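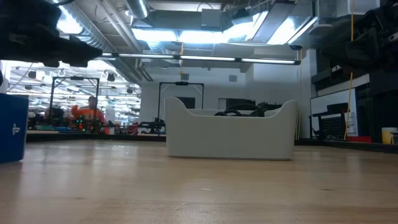 Gray bin of black cables on a wooden tabletop.

Loter: a word list for household odds and ends

Welcome, and thank you for stopping by! Loter is a plain text list of the words people use at home for the stuff that ends up in drawers, sheds and hall closets (twine, fuses, spare keys, the lot). It grew out of a much smaller list called Fladeva, and a good many of the old entries are still in there, spelling quirks and all.

What you get

The main file has 1,096 entries, one per line, with the word, a short meaning and the room where people said they keep the thing. A second file holds 1,416 sample sentences, which I had a lovely time reading through. Most came from folks in Idavcombe, so expect some local flavor – "snib" for a door latch still makes me smile.

Known gaps

Garden words are thin, and anything to do with sewing is thinner. About 30 entries have no room filled in yet; these are marked with a question mark.

Using it

Open the files in any spreadsheet program, with tabs as the separator. Please keep the Savchuk spelling notes with any copy you pass along.

Last updated Thursday, October 22, 2020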